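Seven Stations, 2,000 Examples: How Varnport Fills a Training Set

September 19, 2018

The kitchen at Gandine's Varnport site has running water, a working dishwasher and no cook. It is one of seven stations where the company gathers examples for Jalari, the system that is supposed to learn household chores by copying them. The others cover folding, wiping, shelving and similar work. Kitchen work has the longest instruction sheet.

An example, in the Jalari format, is one complete attempt at one task. It holds the view from the head camera, the position of every joint in both arms and both hands, and a single line of plain text saying what was to be done. An operator drives the robot through the motion. The software keeps the whole record, including the pauses. Early in the project the pauses were trimmed out, and the trained system then rushed its grasps, closing the fingers before the hand had come to rest. The trimming was dropped.

The target for dish handling is 2,000 accepted examples by November. Almost 700 are in hand. Accepted means that a reviewer has watched the attempt from start to finish and checked it against the task line. Failed attempts are kept in a separate store, with the point of failure marked. They are used to train a second, smaller model that judges whether a grasp is likely to hold.

Most of the planning goes into variation. If a cup always starts in the same spot, the system learns the spot. The sheet therefore changes the starting place, the angle of the object and the hand to be used from one attempt to the next. It also changes where the robot stands. Operators find this the slowest part of the day, as each new stance means a fresh check of reach before recording can start.

Cups are harder than bowls in one respect. A plain cylinder looks much the same from many angles, so the system has to find the open end before it can decide how to turn the wrist. A bowl gives its rim away. Briggs, the firm that supplies the review software, added a field for the direction of the opening, and reviewers now fill it in for every cup.

Dish handling at the Varnport kitchen station, with a cup in both views: 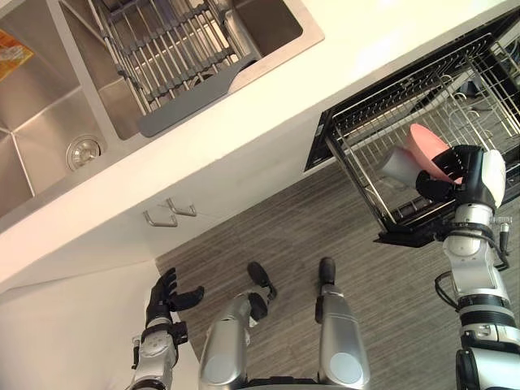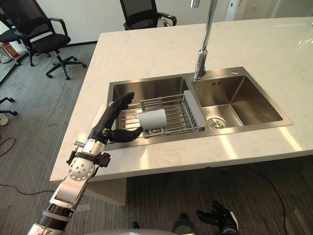

Write in your piece that the count matters less than the spread, an operator at the site asked, adding that a hundred attempts from one stance had once taught the system very little and had cost the team most of a week. The same operator would like the review step moved closer to the recording. At present a rejected attempt can come back days later, when the station has already been set up for another task and the stance has to be found again from the notes.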